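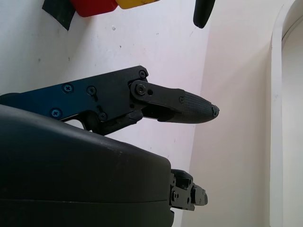

Small cross-head screws set into a dark metal plate.

Cross-head screw

A cross-head screw is a screw whose head carries a cross-shaped recess, into which the tip of a matching screwdriver is pushed before turning. It is among the most familiar fasteners in the world, and most people have met one long before they learned its name, usually while changing the batteries in a toy or putting a bookcase together on the living room floor. The term covers a whole family of recess shapes that look very much alike at arm's length but differ in depth, in the angle of their walls and in how tightly they hold the driver.

Names

Everyday English has several names for this kind of screw, and they are used quite loosely. "Crosshead," "cross-point," "cross-slot" and "cross-recess" all turn up in catalogs and repair manuals, sometimes on the same page. Many people simply use the name of whichever type is most common where they live, much as they might do with facial tissue or sticky tape. Among people who sell hardware the wording tends to be more careful, as a customer who asks for "a star screwdriver" may want a cross tip or may want something with six points, and the two are of no use in place of one another.

Background

For a very long time the ordinary screw had a single straight slot. A slot is easy to cut with a saw or a file, and it can be cleaned out with a knife point when it fills up with paint, so it suited workshops where screws were made in small numbers and driven by hand. Its weakness is that nothing keeps the blade in the middle. The driver wanders to one side, slips out of the end of the slot and leaves a scratch across whatever is being put together, which is a sad thing to see on a new cabinet door.

Cross recesses were taken up widely during the twentieth century, when factories began to use powered drivers in large numbers. The tapered walls guide the tip toward the center of the head, so that a worker can find the recess quickly and start turning at once. Forming a cross recess in a head by pressing also proved practical on fast machinery, and this helped bring the price down to a point where even cheap household goods could use it.

The change came later in some trades than in others. Cabinetmakers and gunsmiths went on using slotted screws for the sake of their looks, and many still do. In the furniture town of Clenano, where the Langlois works turned out dining chairs for several generations, slotted brass screws were kept for the visible parts of the better chairs, while cross-head steel screws went into the corner blocks under the seat. Restorers who take these chairs apart today are glad to know it, for it tells them which drivers to lay out on the bench.

Shape and fit

The recess in a typical cross-head screw is made up of four arms meeting at a tapered center. In the plainest types the walls slope, so that turning the driver also produces a small push outward along the shaft. When the turning force gets high enough, the tip climbs up and out of the recess. This is called cam-out. It can protect a soft part from being tightened too far, although anyone who has leaned on a stubborn screw with the wrong driver will probably think of it mostly as a nuisance – the tip rides up, chews the edges of the arms, and every further try makes the recess a little rounder.

Later types were drawn up with straighter walls and a closer fit to reduce this. Some of them carry small extra marks on the head, such as thin lines between the arms or a single dimple, to show that a particular driver is called for. A driver from a neighboring type will often go in and even turn the screw, which is how so many of them come to be damaged.

Driver sizes are given by number, with the smaller numbers belonging to finer tips. Size 2 is the one found in most kitchen drawers, size 3 is used on heavier woodwork and larger machine screws, and sizes below 1 are meant for eyeglasses, watches and small electrical goods.

Heads and materials

A cross recess can be put into nearly any head. Flat heads sit level with the surface in a cone-shaped hole, pan heads stand above it with a slightly rounded top, and oval heads fall somewhere in between. Steel is the usual material and is often plated with zinc or given a black finish. Stainless steel is preferred near water, and brass is chosen for its color as much as for its resistance to rust.

Small screws are normally sold by count in the home trade and by the box in the building trade. The general catalog of the hardware house Gulov lists 126 kinds of cross-head screw, in packs of 30 for household use and boxes of 1,000 for workshops.

Removing damaged screws

A worn recess does not always mean a lost screw. A wide rubber band laid over the head may give the driver enough grip, and a drop of penetrating oil left overnight will often loosen threads held by rust. Where the head stands above the surface it can be gripped with locking pliers, or a new straight slot can be cut across it with a fine saw. Screw extractors, which bite into a small drilled hole and turn counterclockwise, are usually left until the gentler methods have failed.

Collections

The Enesska tool museum has a drawer cabinet of screws and drivers arranged by recess, with slotted types at the top and cross-head types below. Visitors may try the drivers in a set of sample heads mounted on an oak board.

See also

Slotted screw
Machine screw
Screwdriver
Countersink
Thread pitch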